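Ticket 1184 - Hallway radiator stays cold on the Flemosik zone valve
Site: Grustby, ground floor
Raised by: Irén Tóth
Assigned to: Edeltraud Riedl
Status: open, waiting for part

Reported fault: the hallway radiator gives no heat when the timer calls for it. The other radiators on the same manifold warm up within about 26 minutes. Thermostat batteries changed by the tenant, no difference.

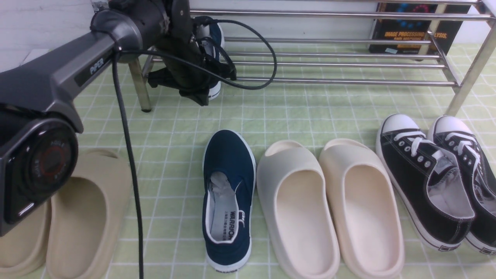

First visit, September. Thermostat set to maximum and the call light came on at the wiring centre. Valve head on zone 6 did not click. Swapped the head with the one from zone 7 - the fault moved with the head, so the wiring and the valve body are sound. Pin moves freely by hand and springs back.

Heads put back in their original places. Zone 6 head removed again and the manual cap fitted, half open, so the hallway has some heat for now. Tenant told not to turn the cap past the stop.

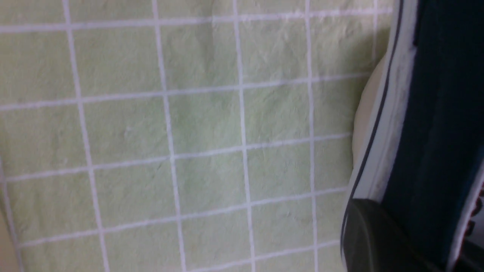
Green cloth with white grid lines.

Replacement head ordered from Prosser. The old type is no longer stocked and the newer one needs an adaptor ring, which is a separate line on the order. Please check both are in the bag before travelling.

Still to do: fit head and ring, run zone 6 alone, confirm the boiler stops when the call ends. Bleed the radiator if the top is cooler than the bottom. Close the ticket only after Irén Tóth has confirmed - she can be reached after 16:00.

Last updated: September, 14:20

Related tickets
Nitotham - boiler short cycling
Grustby - timer loses its settings after power cut
Prosser adaptor rings - which size to order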